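Mar 7, 2023

**FOR IMMEDIATE RELEASE**

# Vonby opens its paint and flooring colour library to home renovators

Hi everyone, it's me again from the Vonby front desk (and the Vonby newsletter, and the Vonby phone if you ring before lunch). I've got some news I've been sitting on since October and I'm finally allowed to share it. Our colour library is open to the public!

If you've only known us through your builder, Vonby is a small colour and flooring studio. We mix interior paint, we stock floor tiles and sheet flooring, and we keep a great wall of sample boards that, until now, only the trade could borrow. From today, anyone can walk in, pick out up to 8 boards and take them home for 16 days. You leave a $70 deposit, you get it all back when the boards come home, and we don't mind a bit of dust on them.

I've wanted this for ages. I painted my own hallway from a chip the size of a postage stamp and lived with the result for far too long. It was meant to be a soft butter colour. It looked like custard at breakfast and mud by dinner, and I walked past it every day on my way to work in a paint shop.

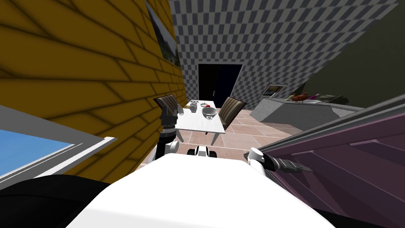 ## What's in the library

The first lot of boards is our Kinnunen range, and it's the one I'd send my own family to. It's built on strong colours: mustards, plums, a couple of deep greens, and some very calm greys and browns to give your eyes a rest. People get nervous about a yellow wall or a purple door, and fair enough, but a big board propped up in your own kitchen for a week settles the matter better than I ever could across a counter.

The second lot is Sullix, our flooring collection. Sullix has plain tiles, flecked tiles and checks, in matte finishes only. We dropped the gloss last year after a long argument in the back office, which I won, and I'd like that on the record.

Checks are what people ask me about most. My usual advice is to keep the two shades fairly close, say a warm grey with a slate blue, and then leave the wall beside them quiet.

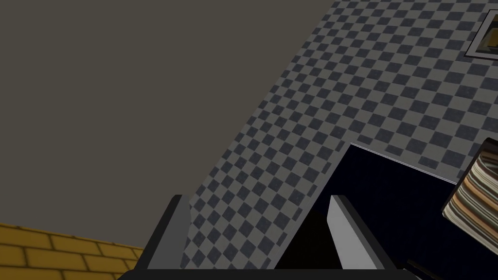 I also tell people to lay the sample down right in the doorway, where the old floor in the next room meets it. You'll learn more from that join than from the middle of the room, and if you hate it there, you're going to hate it every time you carry in the groceries. Some customers have put their boards under the table for a few days and just eaten dinner on top of them. Great idea, go for it.

## How borrowing works

- Come in and have a browse. No appointment needed, though it's quieter in the mornings.
- Bring a cushion, a cupboard door or whatever else has to live with the new colour. Someone once brought a whole drawer and we were delighted.
- Choose your boards and pay the deposit. Card is easiest.
- Take them home and move them around, morning and night.
- Bring them back and we'll talk it through, or don't talk it through and just get your deposit.

Paint boards are light enough for the bus. The Sullix boards are heavier, so park out back and I'll help you load up.

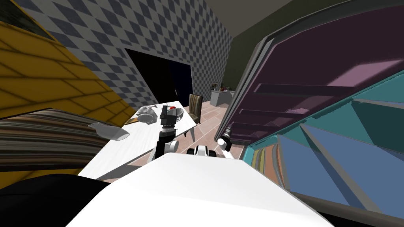
*Dining area with white table and purple cabinet.*

## A word about our friends at Drerex

We couldn't have done this without Drerex, who built the racks and put together the lending system. Before Drerex came along, I tracked the trade loans in a notebook with a elastic band around it, and my handwriting is a known problem. Now each board has a tag, and you'll get a reminder 3 days before it's due back.

Drerex is also taking back worn boards at the end of their life so the backing can be used again. I asked a lot of questions about that part and came away happy.
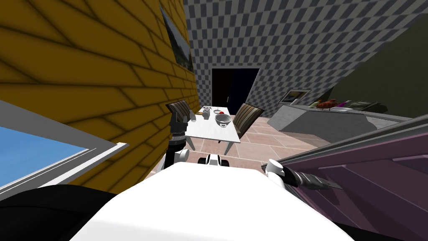
Vonby News | Issue 16

We'll be adding to the library as the year goes on. Trim and cupboard colours are next, and I'm pushing hard for outdoor paint, so if you'd like to see it too, please say so loudly when you're in. The trade desk stays exactly as it was, with the same hours and the same slightly wobbly stool.

**Media and general enquiries:** Ask for the colour library at the Vonby front desk. Sample boards from the Kinnunen and Sullix ranges can be set aside for media on request, and there's usually a pot of tea on.

**ENDS**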